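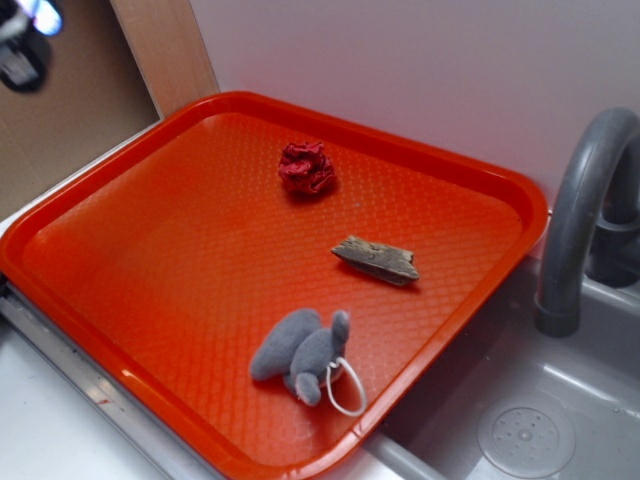

Careers / Seasonal and Fixed-Term

Posted Friday, December 6, 2019, by Bent Bergmann

Collections Assistant, Natural Materials (Fixed Term)

The Egilsson Museum of Rural Life invites applications for the position of Collections Assistant in its Natural Materials section. The appointment begins in May and runs for 20 months. The post is based at the Branudance storage building, with occasional duties at the Gomine site.

The section holds 2,687 cataloged items, chiefly wood, bark, seed and plant fiber. A further 1,657 items have been received from the former Sadorar estate and await cataloging. The assistant will work mainly on this second group.

Duties include:
Preparing catalog entries and condition notes
Labeling, packing and shelving
Assisting visiting researchers by appointment
Keeping storage climate records

Applicants must hold a degree or certificate in museum studies, archaeology, botany or a related field, or have equivalent work experience. Good written English and careful handling skills are required. Experience with plant identification is welcome but will not decide the outcome.
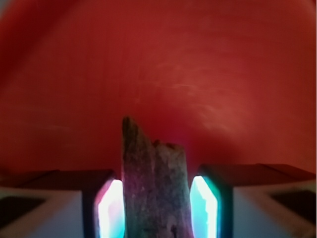 The position is full time, Monday through Friday. The assistant reports to Arne Kasten, Head of Collections, and receives training in the museum's catalog system during the first weeks of employment. Parts of the storage building are reached only by stairs; applicants who need an adjustment to the workplace are asked to say so in their letter.

Applications should consist of a cover letter, a résumé and the names of two referees. A writing sample of no more than 600 words, on any object in any public collection, must also be included. Incomplete applications will not be considered. Interviews will be held in Branudance, and travel costs within the state will be repaid on presentation of receipts.

Questions about the duties of the post may be directed to Mr. Kasten through the main office.

We use cookies to improve your visit to this site. Accept | Manage settings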